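4.2 Warum die Reiseadapter in der Schublade bleiben

Ich gebe zu, dass mich dieser Teil der Befragung am meisten überrascht hat. Eigentlich wollte ich wissen, was Leute auf Reisen vergessen - Zahnbürsten, Ladekabel, solche Dinge. Stattdessen schrieben mir viele der 600 Befragten seitenlang über Steckdosen! Immerhin 51 von ihnen hatten bei der letzten Reise einen Adapter neu gekauft, obwohl zu Hause schon mindestens einer lag (meist in der Küche, warum auch immer).

Ich habe die Antworten dann in drei Gruppen sortiert: vergessen, verlegt und »passt bestimmt nicht«. Die letzte Gruppe finde ich besonders spannend, denn sie hat mit Vergesslichkeit wenig zu tun. Wer nicht mehr weiß, für welches Land ein Adapter einmal gekauft wurde, lässt ihn lieber liegen. Auffällige Farben helfen zwar beim Wiederfinden (vgl. Abb. 3), beim Zuordnen aber kaum. 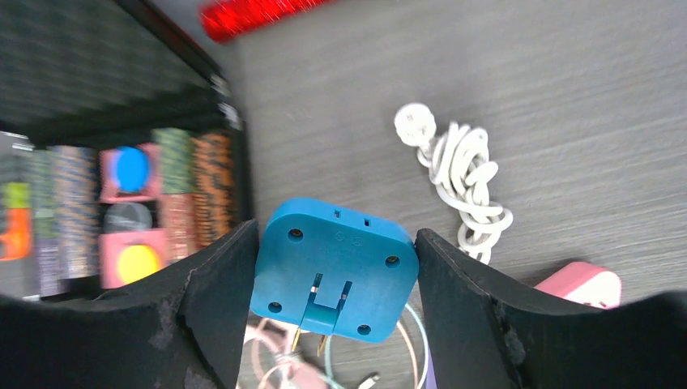

Abb. 3: Blaugrüner Steckeradapter aus Kunststoff, flache Rückseite mit vier runden Schraublöchern.

In den Freitexten taucht übrigens immer wieder derselbe Wunsch auf, nämlich das Zielland groß und lesbar auf dem Gehäuse. Eine Teilnehmerin aus der Vorstudie in Arkton klebt sich dafür seit Jahren kleine Zettel auf alles, was einen Stecker hat, und ich habe das nach ihrem Interview sofort nachgemacht. Ob es im großen Maßstab etwas bringt, kann ich mit meinen Daten nicht sagen. Nach Beschriftungen hatte ich im Fragebogen gar nicht gefragt - ein Versäumnis, das ich in Abschnitt 5 noch einmal aufgreife.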